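Pluvari (TV series)

Pluvari is a televised talent competition in which amateur and semi-professional performers compete before a panel of judges and a voting audience. It is produced by Evangelista and recorded at the Trirkberg studios. The program is open to singers, dancers, magicians, acrobats and novelty acts of any age, with performers under 16 requiring the written consent of a parent or guardian.

Format

Each season is divided into four stages: open auditions, callbacks, live semifinals and a live final. Open auditions are held without cameras and are assessed by casting staff. Acts that pass this stage are invited to perform before the judges in the main studio, which seats an audience of 642.

Each act is given two minutes at the televised audition. A judge may end the performance early by lowering a lever on the desk, which dims one quarter of the stage lighting. When all four judges have lowered their levers, the stage goes dark and the act is eliminated. Acts that finish with at least two quarters of the stage still lit proceed to callbacks.

The callback stage is held over three days and reduces the field to 24 acts. These are divided into semifinals of 6 acts each, from which the public vote selects one act and the judges select another. The final is decided by the public vote alone, although the judges continue to offer comments after each performance.

Judges and presenters

The panel has four seats. Three are held by permanent judges under season-long contracts, and the fourth is filled by a guest who changes at each stage of the competition. The guest judge has the same powers as the permanent members during auditions and callbacks but takes no part in the judges' selection at the semifinals. Ties among the three permanent judges therefore cannot occur unless a member is absent, in which case the executive producer casts the deciding vote.

Bogumił Kurek has presented the program since its first season. He also narrates the short films shown before each semifinal performance. A backstage presenter was added in the second season to conduct interviews with the acts and their families.

Production

The series was developed under the working title The Lit Stage and was offered to two broadcasters before Evangelista agreed to finance it independently. The first season drew 1602 applications, of which 164 resulted in a televised audition. Auditions were originally recorded in a touring theater, but the lever-operated lighting system proved difficult to move between venues, and all recording was transferred to Trirkberg from the second season onward.

Sets, desks and lighting controls are maintained on site. Music is supplied by a house band of nine players, who rehearse with each singing act on the day before recording.

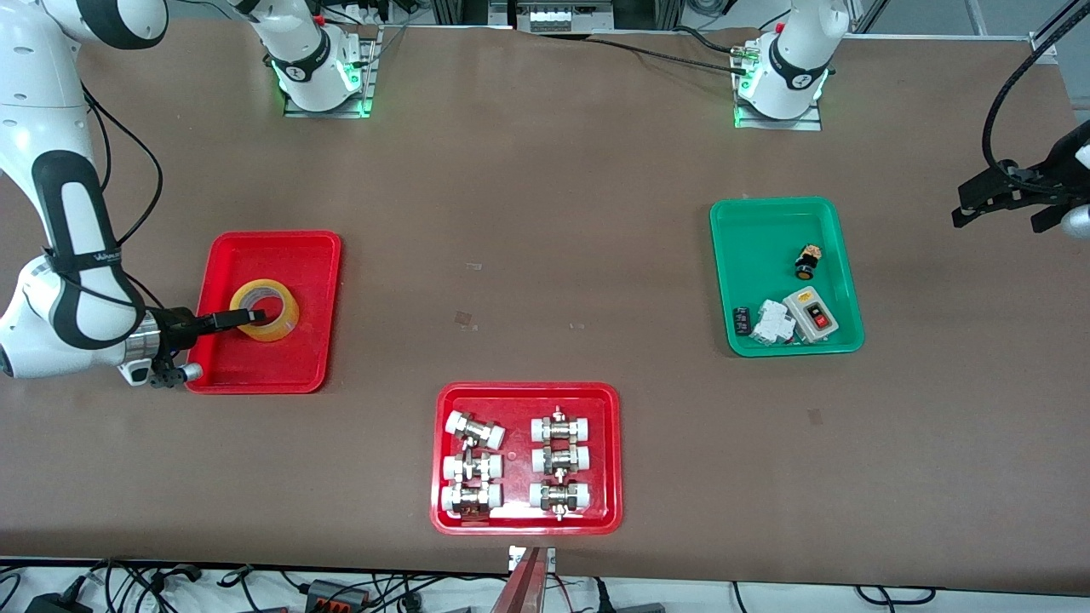
Contract dispute

During the third season, the members of the house band objected to the reuse of their recordings in a compilation program for which they had received no additional fee. The matter was settled through mediation, and a statement released on 2022-02-28 confirmed that repeat payments would apply to all later compilations. The terms of the settlement were not published. Two of the nine players left before the next season and were replaced.

Reception

Early reviews praised the lighting device as an alternative to the buzzers used in similar programs, while several critics found the callback episodes overlong. The callbacks were shortened from four episodes to two in the third season. Viewers also complained that acts relying on darkness, such as shadow theater and illuminated dance, were placed at a disadvantage by the levers. The rules were later amended so that such acts could ask for the judges' decisions to be shown on the desk instead of the stage.

Related programs

A companion program, Premen, follows former contestants during the year after their appearance. It consists of half-hour episodes and is shown between seasons of the main series. Unlike Pluvari, it has no competitive element and no studio audience.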